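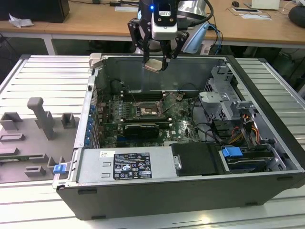
Old office computers are a great test for a robot, according to the postdoc who leads the disassembly work at the Golari lab in Zorkulville. "They were built to be opened," she says, pulling up a stool beside the bench. "Somebody designed those latches so a person could work them in a hurry. So the question for us was simple. Can a robot learn to take one apart, and then – the much harder part – put a piece back?"

Her group has spent the past year on a method they call Drurari. The idea is easy to explain, even if getting it to run took a lot of late evenings. Most robot arms that assemble things follow exact positions. Drurari starts with a rough guess from a camera, then lets the fingers feel their way for the rest.

"You do this yourself when you plug in a cable behind a desk," she says. "You can't see the socket. You touch, you slide a little, you feel an edge, you tilt. We wanted the arm to have that kind of patience."

Each attempt begins with a light touch near the target. The arm then makes a set of tiny searching moves and compares the forces it feels with those from earlier attempts. If the pattern looks like an edge, it shifts sideways. If it looks like a slot, it presses. If it looks like nothing the arm has met before, it backs off and tries another angle.

The flat metal parts turned out to be the most interesting, she says, and she lights up when she gets to them. A thin plate gives the fingers very little to hold, and it can turn in the grip without the camera noticing. "We lost weeks to that! The arm was sure it had the plate straight, and the plate was leaning. Everything after that was wrong, very confidently wrong."

The fix came from a student who suggested tapping the plate on the chassis before trying to seat it. A quick tap on one corner and then on another tells the arm how the part is sitting between its fingertips. It adds 2 seconds to a run. In the group's latest test, 200 attempts with thin parts, the failures caused by a tilted grip dropped to 13. Before the tap, they were seeing roughly four times that.

I asked what still goes wrong. She laughed and pointed to the wires.

"Cables. A bracket stays where you left it. A cable moves because you moved something else." For now, the arm treats a cable as something to avoid, and if it feels a soft, springy push where it expected metal, it stops. The group would like it to nudge cables aside on purpose, and she has a notebook full of sketches for how that might work. None of them has been tried on the arm yet.

The other open question is how well the method travels. All the training so far has been done on desktop towers lying on their sides, which leaves plenty of room from above. Partners at Quintanilla, a repair and recycling shop across town, have asked about laptops, where everything is smaller and a good deal of it is glued down. She is keen to try but careful about promising anything.

"I'd love to say we just swap the computer and press go," she says. "We'll need softer touches and probably different fingertips. But the tapping trick should carry over, and I really can't wait to see what the arm makes of a laptop hinge."

The group plans to share its force recordings in June, including the failed attempts. She insists on that last part. "The bad runs are where we learned about the tilt. Someone else may look at them and spot the next thing."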